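**Kit corner: Rultent two-arm sorting bundle**

Quick one this issue, out of time as usual. Rima Salameh has had the Rultent bundle on the bench since April, two arms, two grippers, Rulen software on top. Setup took her 66 minutes. Manual says 21. Hmm.
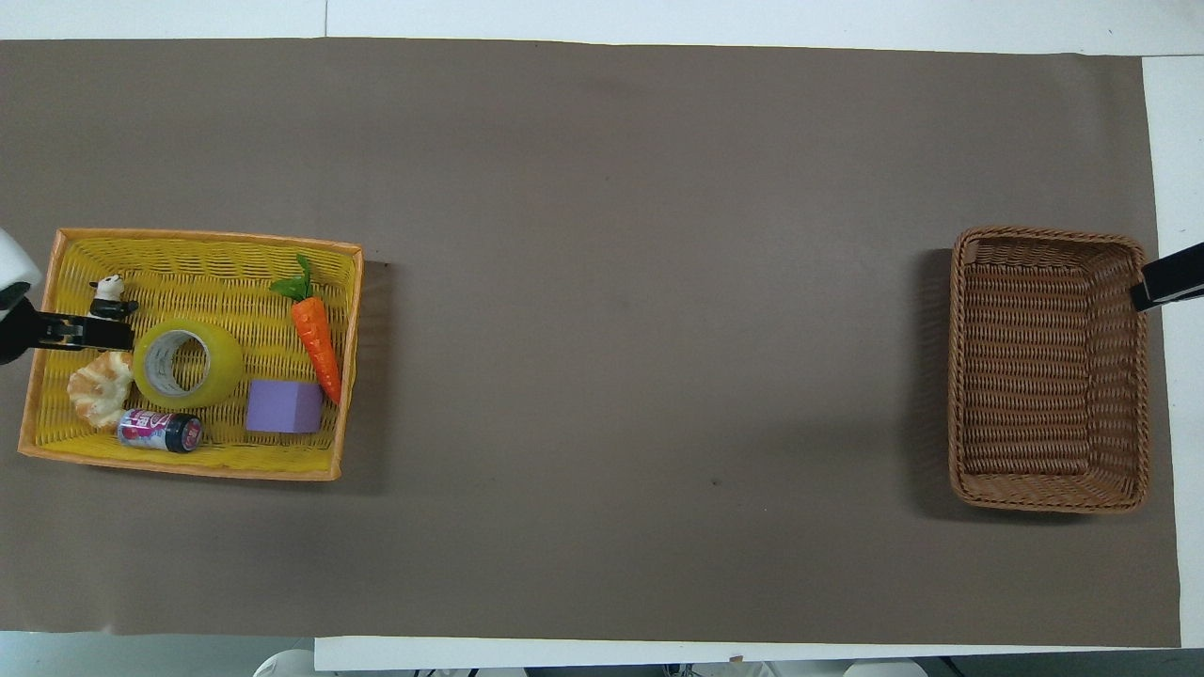
Price first, becuase everyone asks: rental through Mustbridge is 70 a day, 7 day minimum, baskets and props not included. Bring your own. Rima likes a mixed load for basket-to-basket work, and the yellow one has hard, soft and awkward all in together: foam cube, soda can on its side, toy carrot, bread roll, a little panda tucked up in the corner. Grippers are good on boxy stuff. Less keen on anything that rolls.

Gripes: cable clips are flimsy, and teh restart menu is buried three screens down. Support answered same day tho. Want a turn? Email Hernán Londoño before the next booking round.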